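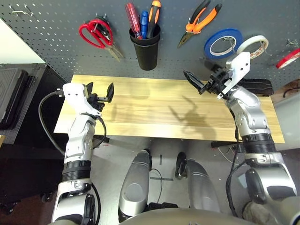 Hallard has asked whether the workbench tasks can be called dependable yet, and its written comments on the last report put the question plainly: would a shop leave the machine alone with them for an afternoon? The answer for this period is no.

Tool return to the pegboard, tested at Wynne, succeeded in 53 of 90 attempts. Scissors and pliers remain the hardest items. Wiping the board is more reliable, though slow.

Relik will repeat both tasks in June with 2 operators present. Spending stands at roughly 50 percent of the award.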